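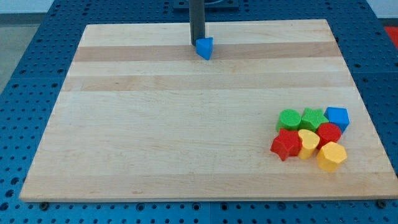 Fig. 2. Glued-strip maple board on a perforated table, with plastic shape blocks.

Unit 8 – Edge-glued panels as work surfaces
Course 206, Gralombridge. Handout for the March block.

8.1 Construction
An edge-glued panel is built from narrow strips laid side by side and bonded along their long edges. The grain of all strips runs the same way. Strength along the grain is high; strength across it depends on the glue lines. Maple is a common choice for boards that carry small hard parts, as it dents less than pine under point loads.

8.2 Color variation
Strips sawn from different parts of a log differ in shade. In Fig. 2 most strips are cream-beige and two in the upper half are honey-toned. Faint streaks and small knots show in the paler wood. Shade alone is not a defect and is not recorded on the Fleruvau sheet. A loose knot is recorded, with its distance from the nearest edge.

8.3 Movement
Width changes with room humidity, length hardly at all. A panel clamped hard on both long edges will cup or open at a glue line. Leave 2 mm free on one long edge. Panels brought in from the store rest flat for 30 minutes before measuring.

8.4 Support
A perforated metal table gives a flat base and lets air reach the underside. Check for rocking by pressing each corner in turn. Use a Shim strip under a high corner – never folded paper.

8.5 Loading with small parts
Plastic blocks with a pebbled surface grip bare wood better than smooth ones. Grip falls once the panel is oiled. Sets of equal height, as in the group at lower right in Fig. 2, are preferred for the sliding test in Unit 9; mixed heights tip at different angles and the readings cannot be compared.

Reading: Pumow workshop notes, section on panel stock.
Bring: steel rule, pencil, Fleruvau sheet.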